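Section 6: Gripper Set-up for Light Cartons

6.1 Scope

This section covers the set-up, adjustment and routine care of the two-finger gripper on the Stumance packing cell when it is used for thin-walled cartons. It applies to cells fitted with the wrist camera and the Drornlow gripper controller. For rigid goods (tins, jars, moulded tubs), use the settings in Section 5.

The procedure assumes that the arm has been levelled and homed, and that the tool centre point has been entered as described in Section 3. Allow an hour for a first set-up. A changeover between two carton types already stored in the recipe list takes a few minutes.

6.2 Before you start

You will need:

Hex keys, metric set
Torque driver with hex bits
Lint-free cloths and isopropyl alcohol
Feeler gauges
Three filled cartons of the product to be run, and one empty carton of the same type
The cell log book

Use cartons from the current print run. Board stock varies between printers, and a carton that has been sitting in the sample cupboard will have taken up moisture and will be softer than the production item.

CAUTION: Switch the cell to manual mode and turn the key to the service position before opening the guard. The gripper can close under residual air pressure for several seconds after the arm has stopped. Keep fingers clear of the linkage until the pressure gauge reads zero.

6.3 Mechanical check

1. Jog the arm to the SERVICE position. The wrist should face the operator side of the cell with the fingers pointing up.

2. Isolate and vent the air supply. Wait for the gauge to drop.

3. Wipe down both fingers and both contact brackets. Look for board dust packed into the recesses around the fasteners. Dust left there will work its way into the linkage.

4. Check each finger screw with the torque driver. Do not retighten a screw that has backed out. Remove it, clean the thread, apply low-strength threadlocker and refit it.

5. Move the fingers by hand through their full travel. They should move together and without a tight spot. If one side lags the other, go to 6.8.

6. Inspect the contact faces of the brackets for burrs. A burr too small to see will still mark glossy board. Drag a cloth across the face; if it snags, dress the edge with a fine stone and wipe it again.

7. Restore the air supply slowly and check for leaks at the wrist fittings.

NOTE: Brackets are supplied in matched pairs. If one is damaged, replace both.

6.4 Setting the closing width

The controller measures finger opening in counts. The range runs from zero (fully closed) to 2320 (fully open). Counts are not millimetres, and the relationship is not linear near either end of the travel. Always set the width against an actual carton.

1. From the main screen select RECIPES, then NEW, then LIGHT CARTON. The controller loads a default force limit of 300 and a default closing speed of 200. Both are controller units.

2. Jog the arm to the TEACH position in front of the grey backing wall.

3. Open the fingers fully. Stand the empty carton between the brackets with the printed end panel facing the camera.

4. Close in steps using the CLOSE – key. Stop when both brackets touch the board and the carton no longer rocks when nudged.

5. Press STORE CONTACT. The display will show the contact width.

6. Continue closing one step at a time until the carton holds when the arm is jogged slowly up and down. Press STORE HOLD.

7. Open the fingers, remove the empty carton and repeat steps 3 to 6 with a filled carton. The controller keeps the two sets of values separately.

The hold width for the filled carton will normally be larger than for the empty one, as the contents support the walls. If it is smaller, the carton has slipped during the jog or was not standing squarely. Discard the values and start again.

6.5 Judging the grip from the wrist camera

Open the camera view on the pendant and set it to LIVE. Exposure should be left on AUTO for this check. The view looks along the gripper past the brackets, and both brackets should be visible at the bottom of the image with the carton rising between them.

Compare the width of the panel at the brackets with its width near the top. Some narrowing at the base is expected on thin board. The sides will pull in where the brackets press, and the free end will stay at or near its natural width. 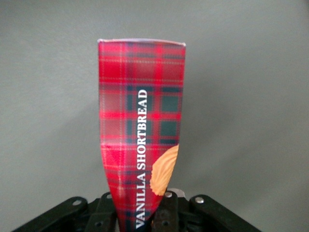 How much narrowing is acceptable depends on the product. For tall, narrow cartons gripped low on the body, work to the following limits:

Narrowing at the brackets only, sides recover when released: acceptable.

Sides bowed over the lower part of the panel, no crease, sides recover when released: acceptable for transfer moves. Reduce the force limit before using the same grip for stacking.

Crease or whitening of the print at either bracket: not acceptable. Reduce the force limit and scrap the carton.

Top edge opened or glue flap lifted: not acceptable. Stop and check the grip height (6.6) before changing anything else.

Release the carton and inspect it in the hand after every trial grip. The camera view gives a good indication of shape, but it is too soft to show a fine crease, particularly where glossy print reflects the cell lighting.

NOTE: Patterned cartons can mislead the eye. On checks and tartans, follow one printed line up the panel and see where it departs from straight. On plain cartons, hold a steel rule against the panel.

6.6 Grip height

A low grip leaves the top of the carton clear for the case packer, but it lengthens the free end and makes the carton more likely to sway during a fast move. A higher grip is steadier and places the brackets over the weakest part of the wall.

1. Start with the low grip stored in the default recipe.

2. Run the transfer move at quarter speed with a filled carton. Watch the top edge.

3. Raise the speed in steps until the top edge visibly sways at the end of the move, then go back one step. Store this as the recipe speed.

4. If the stored speed is too slow for the line, raise the grip height by one increment and repeat from step 2.

5. Re-teach the closing width (6.4) after any change in grip height. A width stored at one height is not valid at another.

Text and bar codes must remain readable after the grip. Check the artwork before fixing the height, and keep the brackets off any bar code. Product names running the length of a side panel are not a concern, provided the board is not marked.

6.7 Force limit

The default of 300 suits most folding cartons with a tray or inner bag. Change it only after the width and height have been set.

1. With a filled carton held at the stored hold width, press FORCE TEST. The gripper closes against the force limit and reports the value at which motion stopped.

2. Record the value. On the reference cell at Grondcombe, the settled value for the shortbread carton was 296.

3. Lower the limit in small steps, repeating the transfer move each time, until the carton slips. Then raise it by two steps and store.

4. Repeat the test with the other two filled cartons. If any one of them slips, raise the limit by one further step and repeat all three.

CAUTION: Do not cure a slip by raising the force limit alone. Slipping cartons are most often caused by dust or oil on the contact faces. Clean the faces and repeat the test first.

6.8 Uneven closing

If one finger arrives before the other, the carton is pushed sideways before it is gripped and will lean in the camera view. Proceed as follows.

1. Vent the air and remove the linkage cover.

2. Inspect the pivot washers on both sides. Replace any that are scored or dished. Fit the new washer with the chamfer facing the finger.

3. Check the clearance at each pivot with the feeler gauge against the values on the label inside the cover.

4. Refit the cover, restore air and cycle the gripper empty for more than 200 cycles at the recipe speed.

5. Repeat the check in 6.3, step 5. If the fingers still close unevenly, the synchronizing link is bent. It cannot be straightened. Order the link kit from Nnaji Service and tag the cell out until it is fitted.

6.9 Routine care

Every shift: wipe the contact faces, empty the dust tray, check that the camera window is clean.

Weekly: check finger screws for torque, inspect the air lines at the wrist, run one FORCE TEST and compare it with the stored value.

Every May, or at the annual shutdown: replace the pivot washers and contact brackets regardless of condition, and re-teach all light carton recipes.

Do not oil the linkage. The pivots are dry running, and oil will migrate to the brackets and then to the cartons.

6.10 Records

Enter the carton code, contact width, hold width, grip height, recipe speed and force limit in the log book each time a recipe is stored. Initial the entry and note whether the cartons came from a new print run.

Procedure prepared by Tanko Onyeka. Checked on the reference cell by Reinhold Harms. Recipe back-up and restore is covered in Section 7.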